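Costache Household Tasks, the student edition: a review after one season in our club

I wanted to write this review earlier, but I think it is fairer to judge a workbook after the students have used it in a real room. Our club in Lonon took it through the kitchen chapter first and then the bathroom chapter.
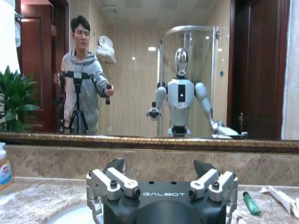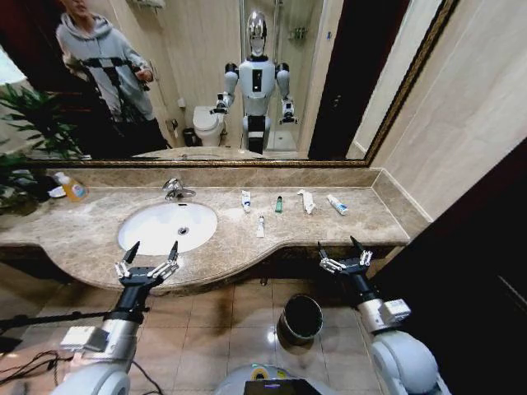
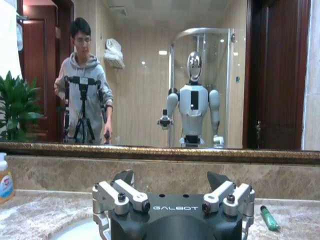 Bathroom counter work, Lonon Student Robotics Club

By Ruby-Lee Whitcombe
Posted 1 Nov 2022 in Books and Kits
Rating: 4 out of 5

Costache Household Tasks is a ring-bound workbook with a set of task cards and a small logging program. It is published by Zistcombe and it is meant for clubs which already have a robot and do not know what to do with it on a Wednesday evening. There is no hardware in the box. We bought two copies in July, one for the students and one for me, and I would advise other clubs to do the same, as the cards get lost.

Each card gives a place, a list of small objects and a goal. For the bathroom counter the objects are the ones every person has next to the sink: tubes, little bottles, a packed toothbrush. The card says how far apart they should lie and which one must be picked first. I like that the authors did not choose nice cubes. A crumpled tube on marble is a serious problem for a beginner, and my students understood this in the first ten minutes.

The best chapter is the one on mirrors. It asks the team to look at the wrist camera picture and to mark what is on the counter and what is only in the glass. We have a big mirror over the sink, so half of the wrist picture can be the reflected room, with the robot in it and also the student standing beside it. Before this chapter one team had labeled the reflected gripper as a second tool! After it they began to draw the bottom of the mirror frame as a line and to work only under it. I have not seen this exercise in other school books.

The chapter about see-through objects is weaker. It is two pages long and it repeats the advice to "improve the lighting" without saying how. We put a green lighter on the counter, and the students had to find their own method to mark its edges on the pattern of the stone. They managed, but the book did not help them much.

The logging program is simple and it did not crash for us. Our file now has 1421 entries. You can sort them by card and by team, but not by date, and I do not understand this decision. Export makes a plain table — this is enough for the students who are preparing the poster for the Zatham open day.

Some smaller remarks. The printing is clear and the cards can be wiped. The teacher notes are honest about how long things take: for the counter chapter they suggest 6 sessions, and we needed all of them. The English is easy to read, also for students who have it as a second language, like me. The glossary has an error on the page for "parallel linkage", where the drawing and the text do not agree. I wrote to the publisher and they answered that it will be corrected in the next printing.

I would not buy it for children under twelve. For a club of older students, with an adult who has read the safety pages before the first evening, I recommend it. We will start the laundry chapter after the open day, and I will add a note under this review if the cards for soft objects are better than the two pages about the see-through ones.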